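## 3.2 Keeping the table cell running

I'll say up front that most of what I learned in this project came from looking after the cell, and only a little of it came from training policies on it. Reviewers of an earlier draft asked for more detail on the setup, so I've been generous with it. If you only care about the results, skip ahead to Section 4.

We call the cell Sirngate, after the storeroom it used to share a wall with. It has a white pedestal bolted down at the back of the table, two arms, and one fixed camera that looks down at the work surface. Each arm ends in a two-fingered gripper. The table is covered in brown paper, and over the paper we laid a grid of dark blue masking tape. The paper was Rizwan Janjua's idea and I fought it for a while (I wanted a proper mat!), but he was right. The bare tabletop threw glare straight back into the lens every afternoon, and paper costs next to nothing to swap when it gets scuffed.

The grid is for people. None of our policies get told about it, and the lines aren't even that straight if you look closely. What it does is let whoever is resetting the cell put the tray back in the same neighborhood every time without getting out a ruler. We write start positions in the log as "tray over the third line, a bit clockwise," and that has been good enough for everything we report here. 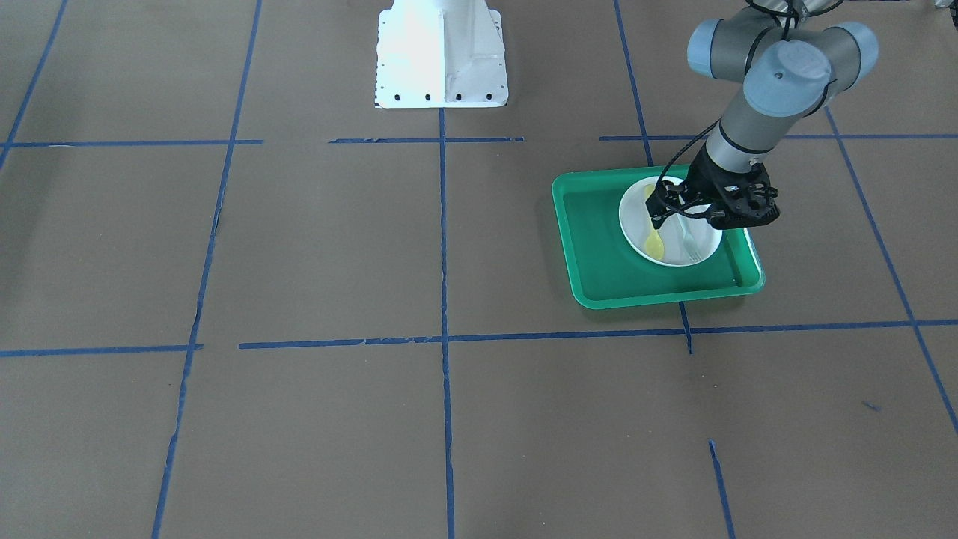 **Figure 3.** The Sirngate cell during a check of the left arm. The gripper is held just over a plate with a plastic spoon and fork, on the green tray used for the tableware tasks.

The check we run most is what I've been calling the plate hover. I bring the gripper down until the fingers sit right over the plate, stop it there, and compare the height the controller reports with what I get from a feeler gauge slid under the fingertips. We allow 2 mm of disagreement. Anything more than that and I go looking for the cause before we record a single episode, which made me unpopular in May when we were short on time.

Usually the cause is boring. Tape gets layered on top of old tape, or the paper lifts a little under the tray, and suddenly the plate is higher than it was yesterday. I used to patch torn tape in place. Now I peel the whole strip and lay a new one, and the hover numbers have been a lot calmer. Torn bits still show up here and there, and I leave those alone if they're well away from where the tray sits.

The less boring cause was the gripper cable. It runs down the side of the arm and curves past the wrist to the gripper body, and our first routing left too little slack for the last joint. With the wrist turned hard one way, the cable tugged on the connector and the gripper dropped off the bus for a moment, then came back as if nothing had happened. The log shows up to 783 of these dropouts before I figured out what I was looking at (the range of possible counts is wide, as our early logger wrote some of them twice). I rerouted the cable with a longer loop, swapped the connector for a locking one from Bumach, and taped a wrist-angle limit to the monitor as a reminder until we'd put it in the software.

We also had to redo the fingers. The linkages loosen with use, and you feel it first on thin things. A plate rim will forgive a sloppy finger, but a plastic fork handle slides right out. I snug the fasteners every morning before warm-up and replace both finger assemblies when the play gets past what I can stand, so we went through 2 sets over the study. I wish I had a better rule than that. Drirus, our logging tool, has a field for finger play now, and I fill it in by hand.

All told, we kept 3,090 episodes from this cell after throwing out anything recorded between a failed hover check and the next good one. Mughal, the sister cell downstairs, follows the same routine with its own paper and its own tape, and its episodes are counted separately in Section 4.1.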